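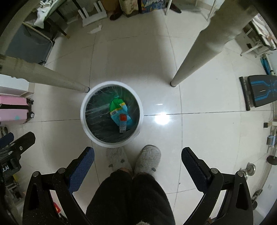
Fig. 1. Round white bin with a dark liner.

Flombridge Household Waste Diary

A data card for the diary files, release of April 2024.

Contents

The set holds daily waste weights written down by 86 households in Flombridge over 8 weeks. Each household used kitchen scales and a paper form. Forms were typed up twice and the two copies compared. Where they differed, the paper form was taken as correct.

Files

diary.csv has one row per household per day.
homes.csv has one row per household: size, type of dwelling, garden yes/no.
codes.txt lists the four waste classes (food, paper, packaging, other).

Fields in diary.csv

home_id: matches homes.csv
day: day of study, starting at 1
class: 1 to 4
grams: whole number, liner included
note: free text, often blank

Known problems

Liner weight was not subtracted. Households in the Ravberg flats share an outdoor food bin, and their food weights are low. Entries under 300 grams were rounded by some households and not by others. A blank in grams means no entry was made; a zero means nothing was thrown away.

Not suitable for

Estimates of recycling rates, or comparison with council collection weights.

Changes

Dwelling types for Pater Street will be corrected in May. Column names will stay the same.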